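Workshop notebook, Salline packing room
November
Entry kept by Pendo Urio. Present: Kaiwen Shao, Rehema Mbwambo, Joscha Kettler (afternoon only).

Subject: packing of individually wrapped snacks in gift tins, second sitting

Purpose

The sitting was held to settle how mixed snacks are to be laid in the metal gift tins before the Flununis order is made up. The order is for 35 tins. The first sitting left two matters open: whether the pastries go in before or after the small sweets, and how much of the tin floor may be left bare when the lid goes on. Both are dealt with below, the second of them only in part.

The order sheet remains as issued by Bakari Were. No change to the contents has been requested and none should be made at the bench.

Preparation of the table

The table was wiped down and covered before any stock was brought through from the Rashidi store. Covers are to be fetched from the lower cupboard and unfolded on the table itself, as shaking them out over open stock is not permitted. The light blue cover with the cloud faces has been folded small for a long time and keeps its creases. Rehema Mbwambo proposes that it be stored on a roll in future. Agreed, provided that a tube of sufficient length can be found. The tubes kept behind the door belong to Uden and are to be returned to them.

Boxes and lids were set to the far side of the working area. Lids are to lie face up so that the print can be inspected for scratches before closing. One lid was rejected at the first sitting for a mark across the lettering and has been put aside with a paper slip in it. It is not to be returned to the stack.

Handling of the pastries

The pastries are the weakest item in the assortment. The bags are clear, and any breakage shows at once as loose crumb against the film. Staff are reminded of the following.

Bags are to be lifted by the long sides. The crimped seals at the two ends are not to be used as handles. Kaiwen Shao tested two bags by the seal at the first sitting and one opened.

Bags are to be placed flat on the table, one at a time, and looked at before they go into a tin. A pastry that has broken into more than one piece is to be set aside for the tea room.

The overlap in the film is regarded as the back of the bag for our purposes. No particular side need face upwards in the tin. This was discussed at some length and the matter is now closed.

Laying the tin

Three arrangements were tried in the course of the morning. In the first, the pieces were stood on end in rows. This gave a tidy appearance on the bench but the rows fell as soon as the tin was carried to the shelf. In the second, the pieces were sorted by colour, with a separate heap for each. Rehema Mbwambo considered this too severe for a gift and the remainder of the group agreed. In the third, the red wrappers were placed towards the middle and the clear and paler packets behind and beside them, without any attempt at rows. The third arrangement is preferred.
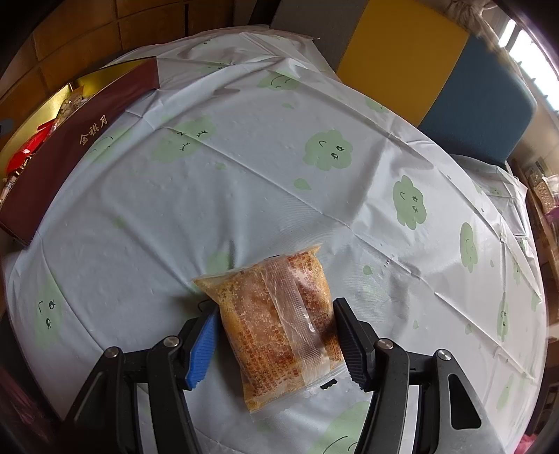
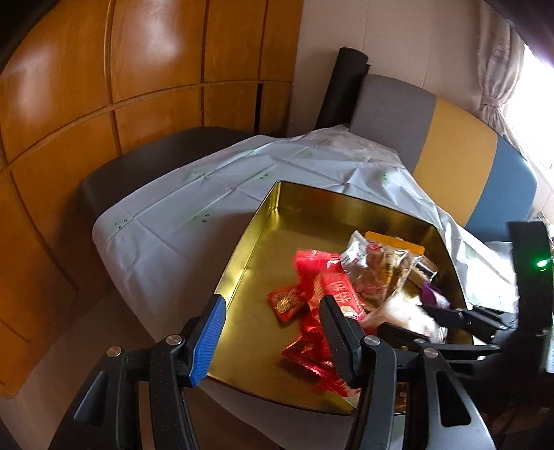 Wrapped pastry on the cloud-print cover, box lid beyond (first picture); gold tin with the snacks in the centre and right, left half of the floor clear (second picture).

Observations on the third arrangement

The red pieces draw the eye and should be laid so that at least one printed face is uppermost. The shiny foil wrappers are slippery against one another and will slide if they are stacked more than 2 deep. The larger packets may be used to hold them in place. Puffy packets contain a good deal of air and should go in last, near the rim, where they can settle under the lid without pressing on anything brittle.

The bare part of the tin floor remains a difficulty. With the quantities on the order sheet the pieces do not reach from wall to wall. If they are spread out evenly they lie in a single thin layer and the tin looks poorly filled. If they are heaped to one side the heap looks generous, but the open side is plain to see when the lid comes off. Joscha Kettler suggested a folded paper insert along the left wall, to be made from the offcuts in the plan drawer. He has undertaken to cut 6 inserts in differing widths for comparison. Until these have been tried, tins are to be laid to one side as at present and kept level.

It was also noted that the reflective walls double everything placed near them. A crumpled wrapper or a fingermark on the metal is therefore seen twice. Cotton gloves are available in the drawer below the scales, though the small size is finished and has been put on the purchasing list. Those who find the gloves clumsy for the smaller sweets may work without them, on condition that the inside walls are wiped before closing.

Order of work, as agreed for the present

1. Cover the table and set the lids to the far side.
2. Wipe the inside of the tin.
3. Inspect the pastries on the table and place the sound ones towards the right-hand wall.
4. Lay the red pieces in the centre, overlapping.
5. Fill behind and beside them with the clear and paler packets.
6. Add the puffy packets near the rim.
7. Check the contents against the sheet and initial it before the lid is fitted.

Rehema Mbwambo asked for it to be recorded that she would prefer the pastries to go in after the red pieces, as she finds it easier to judge the space that is left. The objection is noted. The order above will stand for the first part of the run and may be revised at the bench by agreement of those present, with a line entered here to say so.

Matters outstanding

Paper inserts: Joscha Kettler, as above.

Roll or tube for the table covers: Rehema Mbwambo.

Reply to Flununis on whether a printed list of contents is to be placed in each tin. Bakari Were has the correspondence. If a list is wanted it should lie on top of the snacks, printed side up, and it will need to be trimmed to clear the rounded corners.

Rashidi store to be asked whether the remaining tins can be released together. They arrived last time in 2 lots, and the second lot had to be wiped again before use.

Stock was returned to the store at 4.15 p.m. and the key handed back. Opened bags were entered on the wastage sheet by Kaiwen Shao.

P. Urio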